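Sports & Recreation > Cricket > Coaching and Officiating > Open Textbook Chapters

Chapter 7
Scoring and Record Keeping in Junior Cricket

Telma Fuentealba

7.1 Purpose of the chapter

A junior cricket match produces two results. One is the result of the game, which is known to everyone on the ground within minutes of the last ball. The other is the written record, which may be consulted for years afterward by selectors, coaches, league officials and the players themselves. This chapter deals with the second. It covers the linear scoresheet, the standard box scorebook, the reconciliation of batting and bowling figures, and the treatment of incomplete or disputed entries.

The reader is assumed to know the Laws of the game at the level covered in Chapters 2 through 4. In particular, the difference between a bye, a leg bye, a wide and a no-ball should be clear before any attempt is made to keep a book. A scorer who has to stop and work out where an extra belongs will miss the next delivery.

Terms set in capitals at first use are defined in the glossary at the end of the volume.

7.2 The two traditional methods

The BOX METHOD is the older of the two in general use. Each batter has a horizontal line, and scoring strokes are entered along it in order. Each bowler has a row of boxes, one per over, and every ball is entered in the box as a dot, a figure or a symbol. Extras and the fall of wickets have separate panels. A cumulative total is struck off as runs are scored.

The weakness of the box method is that the batting and bowling sections are not tied together. The book will show that a batter made 28, and that a bowler conceded 57, but it will not show how many of those 57 runs were scored by that batter. Nor can the number of balls faced be recovered unless the scorer marks dot balls on the batter's line as well.

The LINEAR METHOD uses one row of the sheet for each over. The bowler's name stands at the left, the two batters occupy columns to the right, and each delivery is entered under the batter who faced it. The whole innings can be reconstructed ball by ball. The cost is space, and a certain amount of practice. Under-12 and under-13 leagues usually begin with the box method and introduce the linear sheet one or two seasons later.

Neither method is superior for every purpose. Exercises 7.1 to 7.6 use the box method only. Exercises 7.7 onward require both.

7.3 The scoring position

The scorers of the two sides sit together. They must have an unobstructed view of both ends and must be visible to the umpires, whose signals they are required to acknowledge. Acknowledgment should be given by a raised hand or card after each signal, and play should not resume until it has been given.

At school grounds the scoring table is often placed next to the pavilion kitchen, an arrangement with obvious attractions and some practical drawbacks. Foot traffic increases at drinks and tea, spectators ask for the score, and the book is exposed to spills. The table should be moved at least the width of a doorway from any serving counter. Meal intervals are the most common point at which entries are lost or made twice, and both scorers should agree the total, the wickets and the over number before leaving their seats.

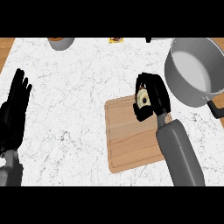
Figure 7.1 Countertop with cutting board and saucepan.

On resumption the scorers confirm three items with each other: which batter is on strike, which end the next over will be bowled from, and the name of the bowler. If the interval was taken at the fall of a wicket, the incoming batter's name is entered only when that player is identified on the field. Batting orders at junior level change during tea more often than at any other time.

7.4 Worked case: the Kocsis Shield

The case used throughout this chapter is the under-14 match between Fekar and Stastetti in the Kocsis Shield, played in September over 40 overs a side. The full scorebook pages are reproduced in Appendix C. Three features make the match useful for teaching.

First, both scorers were in their first season and used different methods. The Fekar scorer kept a box book and the Stastetti scorer a linear sheet, so that every entry can be compared across formats.

Second, the first innings contains a no-ball from which the batters ran two byes. At the time the Fekar scorer debited the bowler with all three runs. The Stastetti scorer debited the bowler with the one-run penalty and entered two byes. The playing conditions then in force for the Shield treated every run from a no-ball not struck by the bat as a no-ball extra. Students should check the conditions printed in Appendix B before deciding which entry to correct, as local conditions vary and older books may follow an earlier edition of the Laws.

Third, the second innings includes a seven-ball over caused by a miscount. Once an over has been called by the umpire, the count stands. The additional ball is recorded as bowled and any runs from it are valid. It is not erased, and the over is not shown as six balls for the sake of a tidy page.

7.5 Reconciliation

At the close of each innings the following identities must hold.

(a) Runs scored by all batters, plus all extras, equals the team total.

(b) Runs conceded by all bowlers, plus byes, leg byes and penalty runs, equals the team total.

(c) Wickets credited to bowlers, plus run outs and other dismissals not credited to a bowler, equals wickets fallen.

If (a) holds and (b) does not, the fault lies in the bowling analysis, and the usual cause is a wide or no-ball entered in the extras panel but left out of the over box. If (b) holds and (a) does not, a stroke has been omitted from a batter's line or credited to the wrong batter in one place and the right one in another. If both fail by the same amount, the running total should be checked first.

7.6 Season aggregates

Reconciliation at the level of the season follows the same logic. In the season under study the Fekar under-14 side scored 2,616 runs in all competitions, of which 2,319 came from the bat. The difference is the season's extras, and it must agree with the sum of the extras panels in the individual books. An aggregate sheet that carries only batting runs cannot be checked in this way and should not be accepted by a league registrar.

Aggregates for the Shield are compiled on the Pririx summary form. Completed forms are due by 24th December, after which corrections require the signatures of both clubs. A blank form is included in Appendix D.

The next section begins with the symbols used in the bowling analysis and their order of entry within the over box.

We use cookies to remember your reading position and to measure chapter downloads. By continuing to browse you accept our cookie policy. Accept | Manage settings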